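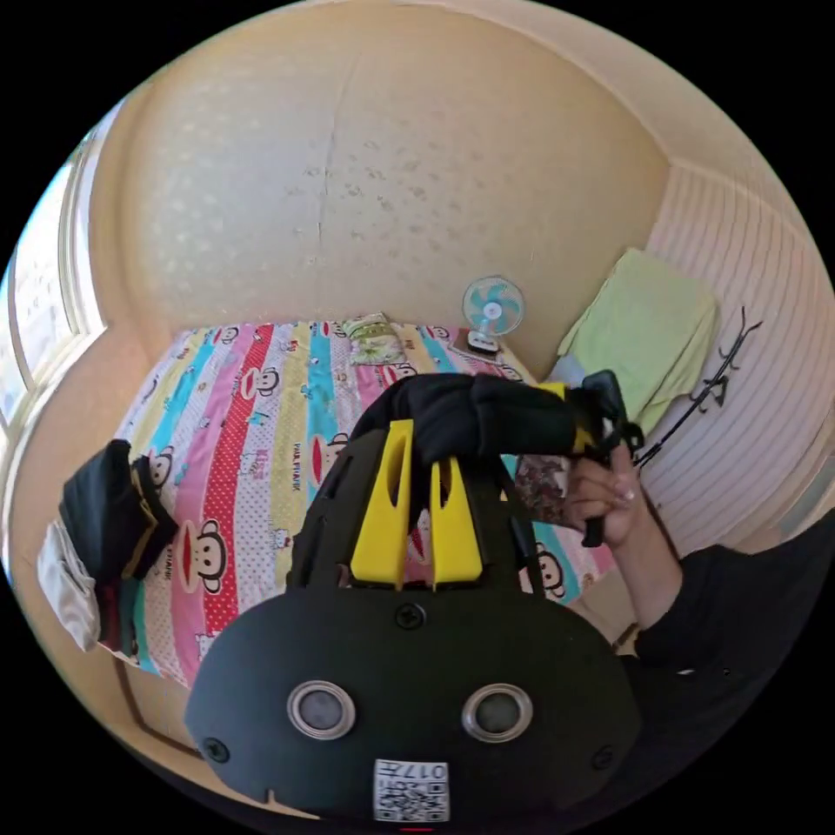
# About Dulo

Dulo looks after networks for organizations that would prefer not to think about them. Regional hospitals, two ferry operators, a chain of garden centers, a seed archive. If you have ever clicked on something and it loaded, and you were in Trerkberg at the time, there is a fair chance we were somewhere in the path. You are welcome. If it didn't load, that was probably DNS, and possibly also us.

We have 23 people on staff. Most of them are engineers, a few are there to translate for the engineers, and one handles the invoices, which are short and written in sentences.

## How we got here

The company started in the back half of a former telephone exchange, put up in 1927 and built for equipment that weighed as much as a cow. The floors are excellent. The windows are less so. We rented one room, then the room next to it, and then the landlord got tired of drawing up new leases and gave us the building.

Our first product was a router configuration checker called Lunde. It read your config, compared it with what you had told it you wanted, and printed the differences in plain text. It had no colors and no dashboard. Customers asked for a dashboard. We gave them one, and they went on reading the plain text, so the dashboard was retired and its tile in the login page now goes to the release notes.

Lunde is still the thing we are best known for. It has been rewritten twice, once because it needed it and once because we had a slow winter.

## What we do now

Our work comes in two kinds.

**Managed routing.** We run the edge of your network. That covers peering, transit contracts, filtering, and route origin validation, plus the long email threads with upstream providers who believe the problem is on your side. We keep the threads. Some of them are old enough to have their own folder structure.

**Address planning.** Many organizations number their networks the way old towns laid out streets: somebody followed a goat. We go through what you have, find the overlapping ranges left over from the merger, and write you a plan that will survive the next one. We do IPv6 as a matter of course. We also do IPv4, with a certain expression on our faces.
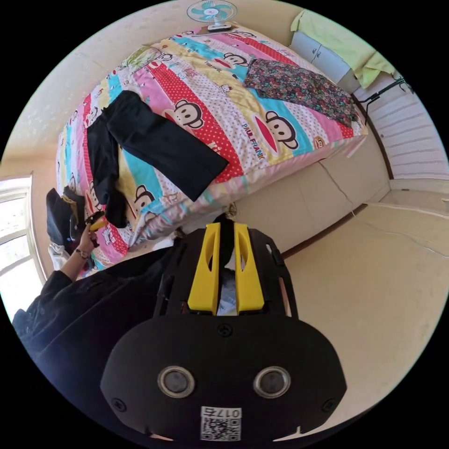
Both kinds of work come with documentation that you own outright. If you leave us, you take the diagrams, the runbooks and the address plan with you, in formats that open in an ordinary text editor. Several customers have left on these terms. A couple came back, bringing the documents with them, and we were pleased to see they had been kept up to date.

## Hirkano

Hirkano is our monitoring service, and it is deliberately dull. It watches BGP sessions, prefix announcements and latency between your sites, and it stays quiet unless something has changed in a way a person should look at. We cap it at 5 alerts per site per day. Anything past that gets rolled into one message, on the theory that if you have had five alerts already, you know.

It does not use the word "insights" anywhere. We searched.

## How we work

Changes go out in the morning, after coffee and well before lunch. We don't make changes on the last working day of the week or on the day before a public holiday. Sales once proposed an exception to this rule for an important client, and the important client said no.

Every change has a rollback written down before it starts, and someone other than the author has to read it. Reading it aloud is encouraged. You would be surprised how often a sentence that looked fine on a screen falls apart by the second comma.

After an outage, you get a report from us within 20 working hours. It says what broke, when we noticed, what we did and what we got wrong. It doesn't say "a small subset of users." If the cause was a typo, the report will say it was a typo and show you the typo.

## Working here

We hire slowly and train properly. New engineers spend their first month reading other people's outage reports, and a surprising number of them stay. Remote work is fine. So is the office, provided you bring a sweater (see windows, above).

We don't have a foosball table. We have a rack of retired switches in the hallway that people use as a shelf for plants, and it has better uptime than it ever did.

Open positions, when there are any, are on the jobs page. When there aren't, the page says so.

## Getting in touch

Write to the support desk if something is down, and to the front office for everything else. The phone number is on your contract. A person answers it, usually by the third ring, and will ask for your site code before anything else, so please have it handy.

Page last revised 16th July.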